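클롤릭 Clollik

회사 소개 | 하는 일 | 상담 신청 | 자주 묻는 질문

클롤릭은 어떤 회사인가요?

안녕하세요, 클롤릭에서 장비 도입 상담을 맡고 있는 Saoirse Ní Chonaill입니다. 이름 읽기 어려우시죠? '시르샤'라고 불러 주시면 됩니다. 한국에 온 지 꽤 됐는데도 택배 기사님은 아직 매번 다르게 부르세요 ㅎㅎ

저희는 로봇을 만들지도, 팔지도 않아요. 로봇이나 자동화 장비를 들이려는 연구실, 세탁 공장, 작은 물류 회사 옆에 앉아서 예산표를 같이 짜는 팀입니다. 견적서를 펴 놓고 "이 항목은 왜 두 번 들어가 있죠?" 하고 묻는 게 제 하루의 절반쯤 되는 것 같아요. 나머지 절반은 전화고요.

시작은 제 실수였습니다

예전에 다니던 의류 관리 업체에서 제가 자동 접이 장비 구매를 맡은 적이 있어요. 본체 가격만 보고 결재를 올렸는데, 설치하려고 보니 전기 공사가 빠져 있고, 받침대도 별도, 교육도 별도! 소모품은 아예 생각도 못 했습니다. 장비가 창고에서 두 달을 잤어요. 그때 대표님 표정은 지금도 생생합니다. 그 뒤로 주변에서 견적서 좀 봐 달라는 부탁이 하나둘 들어왔고, 그게 그대로 일이 됐네요.

예산은 이렇게 같이 짭니다

첫 상담에서는 장비 이야기를 거의 안 해요. 어떤 작업을 맡기고 싶은지, 그 일을 지금은 누가 어떤 순서로 하는지부터 듣습니다. 셔츠를 접는 일과 두꺼운 외투를 정리하는 일은 같은 '옷 정리'라도 필요한 손이 전혀 다르거든요. 단추, 허리끈, 안감까지 다 변수가 돼요.

그다음에 표를 엽니다. 표 이름은 '메바노(Mevano)'인데, 거창한 프로그램은 아니고 저희가 몇 년째 고쳐 쓰는 스프레드시트예요. 본체, 손 부분, 예비 부품, 설치, 작업 데이터 수집, 인건비, 유지 보수가 한 장에 들어갑니다. 데이터 수집비를 맨 아래 '기타'에 넣어 오시는 분이 많은데 저는 꼭 위로 올려요. 사람이 직접 손 장치를 들고 작업하는 시간도 돈이고, 장소 준비하고 옷을 다시 펼쳐 놓는 시간도 돈이니까요.

얼마 전 시한(Sheehan) 세탁 연구실과 한 작업이 좋은 예입니다. 처음 가져오신 표에는 손가락 패드 예비분이 한 줄도 없었어요. 한 세트에 199달러, 여기에 연간 점검비 800달러를 더 넣고, 대신 당장 안 쓸 이동식 받침대를 다음 해로 미뤘습니다. 최종 금액은 2,189달러. 원래 한도가 약 2,000달러였으니 조금 넘겼죠. 그래도 넘긴 이유가 줄마다 적혀 있어서 결재는 하루 만에 났어요. (저도 놀랐습니다!)

현장에도 갑니다

책상에서만 짠 예산은 티가 나요. 그래서 계약하신 곳은 되도록 작업하는 모습을 보고 나서 표를 마무리합니다. 집 안 작업이라면 방에도 들어가고요. 침대 위에 옷을 펼칠 자리가 있는지, 두 번째 장치를 든 사람이 어디쯤 서야 편한지, 창으로 들어오는 빛은 어느 쪽인지. 이런 걸 적어 오면 준비 시간 항목이 훨씬 현실적으로 바뀝니다.

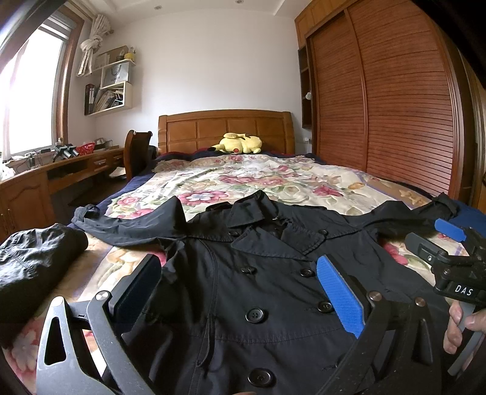

꽃무늬 침대보 위에 펼친 검은색 더블 버튼 트렌치코트와 손에 드는 그리퍼

외투류는 특히 시간을 넉넉하게 잡으시라고 말씀드려요. 깃이 넓고 소매 끝에 끈까지 달린 옷은 한 벌 펴는 데도 손이 많이 갑니다. 티셔츠 기준으로 하루 작업량을 계산해 오셨다면, 죄송하지만 그 칸은 제가 지우고 다시 여쭤볼 거예요 ^^

저희가 안 하는 것

특정 제조사 수수료는 받지 않습니다. 렌털이 나은 경우에는 렌털이 낫다고 말씀드리고, 아직 살 때가 아니면 그것도 말씀드려요. 지난 4월에는 레식(Lesik) 물류 담당자님께 "내년에 다시 봬요" 하고 상담을 끝냈는데, 그 뒤로 다른 분을 소개해 주셨어요. 감사합니다!

상담은 어떻게 신청하나요?

상단의 '상담 신청' 메뉴에 하고 싶은 작업과 대략의 한도, 희망 도입 시기를 남겨 주세요. 받아 두신 견적서가 있으면 같이 올려 주시고요, 없어도 괜찮습니다. 첫 상담은 무료이고 화상이나 방문 중에 고르실 수 있어요. 답장은 제가 직접 씁니다. 한국어 맞춤법이 가끔 이상해도 숫자는 두 번씩 확인하고 보내요.

페이지 최종 수정: 2024년 6월 1일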